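Teaching a robot by demonstration

Teaching by demonstration is a way of giving a robot a skill by showing it the motions instead of writing them out line by line. A person either takes hold of the arm and guides it, or moves it from a distance with a set of hand controls, and the joint positions and camera views are stored together as one recorded attempt. 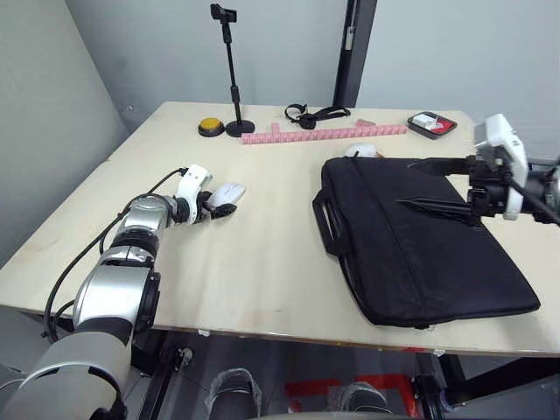
The idea is an old one, and it came back into favor once small arms grew cheap enough for an ordinary workshop to own a pair. Ermanno Lombardi's Letis collection, one of the better known sets for household and office goods, holds 3,002 attempts, most of them made by remote control.

Wrist cameras are commonly added to the head camera, so that straps and folds can be seen from up close.
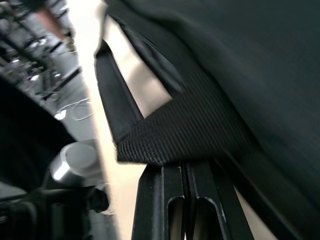
Soft objects

Bags, towels and clothing are a good deal harder to teach than boxes or cups, as they sag and shift whenever they are touched. Cempaka Wijaya has suggested 1,000 attempts for a single soft item, which many people find rather a lot!

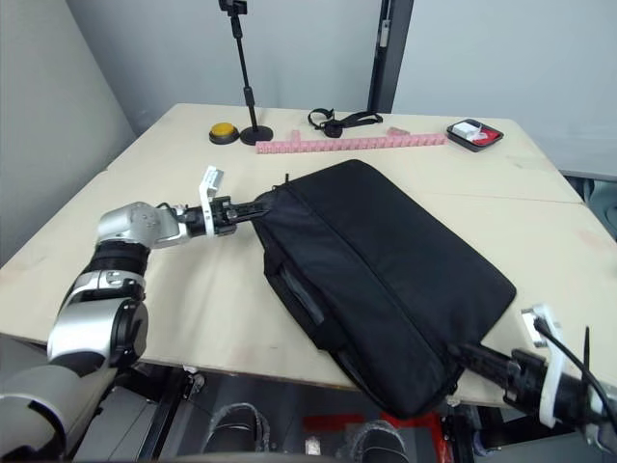
Two-armed work asks the operator to think about both hands at once, and beginners tend to forget one of them. With a laptop bag, one gripper may pinch the fabric by an upper corner while the other holds the lower corner on the opposite side, and the two have to move in step or the cloth bunches up between them.

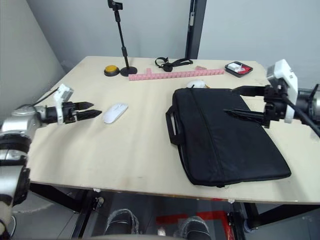

Operators are usually told to take their time, and a slow, steady attempt is often worth keeping even if it looks a little clumsy. One arm can wait with its fingers slightly open, near a computer mouse for instance, while the other rests a fingertip on the bag. Pauses of this kind are kept in some collections and trimmed in others, and Esben Brøndum's Kident notes favor keeping them.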